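Malik Oro Toastgerät – Benutzerhandbuch

Kapitel 4: Erste Inbetriebnahme und Einstellung des Bräunungsgrads

4.1 Geltungsbereich

Dieses Kapitel gilt für die Geräte Oro 2 und Oro 4 ab Werk Lakeditz. Abweichungen zwischen den Ausführungen sind im jeweiligen Schritt vermerkt. Die allgemeinen Sicherheitshinweise in Kapitel 1 sind vorher vollständig zu lesen. Das Zubehör (Brötchenaufsatz, Krümelschublade, Kabelaufwicklung) ist in Kapitel 3 behandelt.

4.2 Aufstellort

1. Gerät auf eine ebene, trockene und hitzebeständige Fläche stellen. Tischdecken, Sets und Kunststofffolien unter dem Gerät entfernen.
2. Abstand zu Wänden und Möbelseiten: mindestens 17 cm. Nach oben muss der Raum frei bleiben. Der Betrieb unter Hängeschränken ist nicht zulässig, auch nicht bei geöffneter Schranktür.
3. Vorhänge, Küchenpapier und andere brennbare Gegenstände aus der Umgebung des Geräts entfernen.
4. Netzkabel nur so weit abwickeln, wie es benötigt wird. Der Rest verbleibt in der Aufwicklung am Geräteboden. Das Kabel darf nicht über eine Tischkante hängen und das Gehäuse nicht berühren.
5. Netzstecker direkt in eine Wandsteckdose mit Schutzkontakt stecken. Mehrfachsteckdosen, Zeitschaltuhren und fernschaltbare Steckdosen dürfen nicht verwendet werden.

Achtung: Das Gehäuse wird im Betrieb an der Oberseite heiß. Nur den Bedienhebel und die Tasten an der Vorderseite berühren.

4.3 Leerlauf vor dem ersten Gebrauch

Auf den Heizelementen befinden sich Rückstände aus der Fertigung. Sie werden durch mehrere Leerläufe entfernt. Dabei treten Geruch und leichte Rauchentwicklung auf.

1. Verpackungsreste und Transportkarton aus den Schlitzen nehmen. Der Transportkarton ist grau und sitzt beim Oro 4 in beiden Schlitzen.
2. Krümelschublade bis zum Anschlag einschieben.
3. Fenster öffnen.
4. Drehregler auf die höchste Stufe stellen.
5. Bedienhebel ohne Brot nach unten drücken, bis er einrastet. Rastet der Hebel nicht ein, ist das Gerät nicht mit dem Netz verbunden.
6. Ende des Durchgangs abwarten. Der Hebel springt selbsttätig nach oben.
7. Gerät abkühlen lassen, bis die Kontrollleuchte an der Stopp-Taste erlischt.
8. Schritte 5 bis 7 zweimal wiederholen.

Hinweis: Ist nach dem dritten Durchgang noch Geruch wahrnehmbar, einen weiteren Leerlauf durchführen. Bleibt der Geruch bestehen, Gerät vom Netz trennen und den Kundendienst verständigen (Kapitel 9).

4.4 Geeignetes Brot

Die Schlitze nehmen Scheiben bis zu einer Dicke von 34 mm auf. Dickere Scheiben verklemmen sich beim Absenken und können an den Heizelementen anliegen.

Geeignet: Toastbrot, Mischbrot, Graubrot, Vollkornbrot in Scheiben, halbierte Brötchen ohne Füllung.

Nicht geeignet: bestrichenes oder belegtes Brot, Gebäck mit Zuckerguss, Gebäck mit Fruchtfüllung, in Folie verpackte Ware, Scheiben mit stark bröselnder Rinde.

Achtung: Zucker und Fett tropfen auf die Heizelemente und können sich entzünden. Bei Flammenbildung Netzstecker ziehen, Brot im Gerät belassen und die Schlitze nicht mit Wasser ablöschen.

4.5 Bräunungsgrad ermitteln

Der Drehregler legt die Dauer des Röstvorgangs fest, keine Temperatur. Das Ergebnis hängt von der Brotsorte, der Scheibendicke, dem Feuchtegehalt und der Temperatur des Geräts ab. Die Stufen sind daher für jede Brotsorte einmal zu ermitteln.

1. Gerät vollständig abkühlen lassen.
2. Zwei Scheiben derselben Sorte und Dicke einlegen. Beim Oro 4 den vorderen Schlitz verwenden.
3. Drehregler auf Stufe 3 stellen.
4. Hebel absenken und Durchgang abwarten.
5. Beide Seiten der Scheiben vergleichen. Geringe Unterschiede zwischen Innen- und Außenseite sind bauartbedingt.
6. Ist die Bräunung zu schwach, mit frischen Scheiben auf Stufe 4 wiederholen. Ist sie zu stark, auf Stufe 2 wiederholen.
7. Ermittelte Stufe in die Tabelle am Ende des Handbuchs eintragen.

Zwischenstellungen des Drehreglers sind zulässig. Der Regler arbeitet stufenlos, die Ziffern dienen der Orientierung.

Hinweis: Eine Einzelscheibe bräunt bei gleicher Einstellung stärker als zwei Scheiben. Für Einzelscheiben den Regler eine halbe Stufe zurücknehmen.

Hinweis: Altbackenes Brot enthält weniger Wasser und bräunt schneller. Für Brot vom Vortag genügt in der Regel eine halbe Stufe weniger, für älteres Brot eine ganze.

4.6 Mehrere Durchgänge hintereinander

Nach dem ersten Durchgang ist das Gehäuse vorgewärmt. Die Elektronik verkürzt die Röstdauer ab dem zweiten Durchgang selbsttätig. Die Anpassung setzt voraus, dass der Netzstecker zwischen den Durchgängen nicht gezogen wird; andernfalls geht der gespeicherte Wert verloren und die folgenden Scheiben werden zu dunkel.

1. Ersten Durchgang mit der ermittelten Stufe ausführen.
2. Scheiben entnehmen. Den Hebel dazu bei Bedarf über die Ruhestellung hinaus anheben.
3. Nächste Scheiben einlegen und Hebel absenken. Den Regler nicht verstellen.
4. Nach dem fünften Durchgang eine Pause einlegen, bis die Kontrollleuchte erlischt.

Achtung: Verklemmte Scheiben niemals mit Messer, Gabel oder anderen Metallgegenständen lösen. Netzstecker ziehen, Gerät abkühlen lassen und die Scheibe mit einer hölzernen Zange entnehmen.

4.7 Aufgetautes und gefrorenes Brot

1. Gefrorene Scheiben voneinander trennen und anhaftendes Eis abklopfen.
2. Scheiben einlegen und Hebel absenken.
3. Taste »Auftauen« drücken. Die Leuchte über der Taste zeigt die Funktion an.
4. Der Regler bleibt auf der für frisches Brot ermittelten Stufe. Die Verlängerung erfolgt selbsttätig.

Für bereits aufgetautes Brot die Taste »Auftauen« nicht verwenden. Zum Erwärmen von kaltem Toast dient die Taste »Aufwärmen«; der Drehregler ist in dieser Betriebsart ohne Wirkung.

Der Vorgang kann jederzeit mit der Stopp-Taste abgebrochen werden.

4.8 Entnehmen und Servieren

1. Scheiben unmittelbar nach dem Auswerfen entnehmen. Im warmen Schlitz röstet das Brot nach.
2. Scheiben zum Ausdampfen kurz senkrecht stellen, zum Beispiel in einen Toastständer.
3. Erst danach auf einen Teller legen. Flach gestapelte heiße Scheiben geben Feuchtigkeit aneinander ab und werden an den Berührungsflächen weich.
4. Teller bei größeren Mengen vorwärmen. 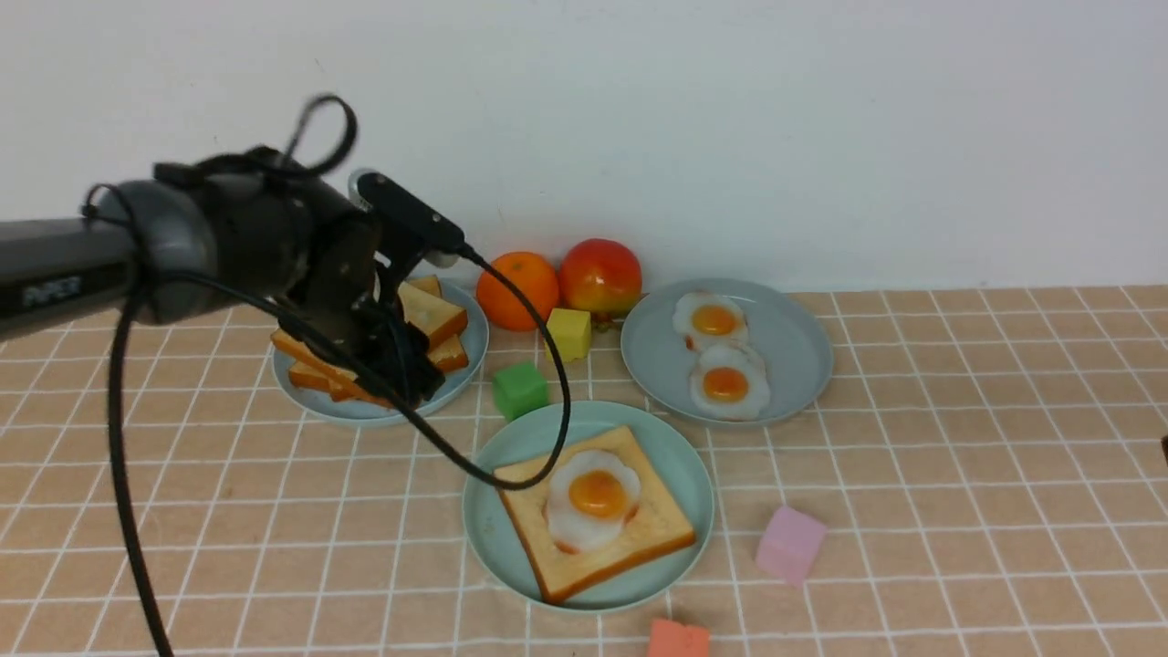
Dionysis Zacharopoulos merkt zu Schritt 2 an, beim Oro 4 reiche ein gewöhnlicher Toastständer für eine volle Ladung oft nicht aus; er lehne die Scheiben paarweise gegeneinander auf ein Kuchengitter und komme damit auf dasselbe Ergebnis. Die Scheiben sollten sich dabei nur an der oberen Kante berühren.

Das beschriebene Vorgehen ist zulässig. Das Gitter muss so hoch stehen, dass Luft von unten an das Brot gelangt. Das Gitter nicht auf das Gerät legen.

Hinweis: Butter erst auftragen, wenn kein Dampf mehr aufsteigt. Für weiches Toastbrot die Butter vorher auf Raumtemperatur bringen.

4.9 Krümelschublade leeren

Die Schublade ist nach jedem Tag mit Benutzung zu leeren, bei Vollkornbrot und Brötchen nach jeder Verwendung.

1. Netzstecker ziehen und Gerät abkühlen lassen.
2. Schublade an der Rückseite drücken und herausziehen.
3. Krümel entfernen. Schublade mit feuchtem Tuch auswischen und trocknen.
4. Schublade einschieben, bis sie hörbar einrastet.

Das Gerät nicht umdrehen und nicht schütteln. Druckluft und Backofenreiniger dürfen nicht verwendet werden. Nach etwa 100 Durchgängen zusätzlich die Führungen der Schublade mit einem trockenen Pinsel reinigen.

4.10 Störungen bei der Einstellung

Hebel rastet nicht ein: Netzstecker prüfen. Schublade auf festen Sitz prüfen. Gerät nach mehreren Durchgängen abkühlen lassen.

Eine Seite bleibt hell: Scheibe liegt schräg im Schlitz. Scheibe mittig einsetzen. Tritt der Fehler bei leerem, waagerecht stehendem Gerät ebenfalls auf (ein Heizelement glüht nicht), Kundendienst verständigen.

Bräunung fällt von Durchgang zu Durchgang dunkler aus: Netzverbindung wurde unterbrochen. Gerät abkühlen lassen und mit der ermittelten Stufe neu beginnen.

Brot wird trocken, aber nicht braun: Taste »Aufwärmen« war aktiv. Stopp-Taste drücken und Vorgang neu starten.

Rauch bei Stufe 3 oder niedriger: Krümelschublade leeren. Schlitze bei gezogenem Stecker auf Brotreste prüfen.

Ersatzschubladen und hölzerne Zangen sind über die Teileausgabe Stedcombe erhältlich. Bei der Bestellung die Typnummer vom Geräteboden angeben.

Redaktion dieses Kapitels: Yi-chun Hsueh

Weiter mit Kapitel 5: Brötchenaufsatz verwenden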